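4.2 Setting the spin speed
1. Close the lid of the Duvimness washer and press SPIN.
2. Turn the dial to 1,000 for mixed cotton loads. The dial moves in steps and stops at the highest setting.
3. Hold START until the light stays on.
Note: Bedding cycles run up to 90 minutes. The timer may pause while the drum balances the load — leave the lid closed.
CAUTION: Do not open the drain filter during a cycle. Unplug the washer first.
For error codes E1 to E4, see section 7. 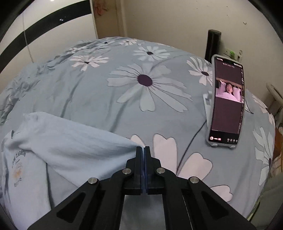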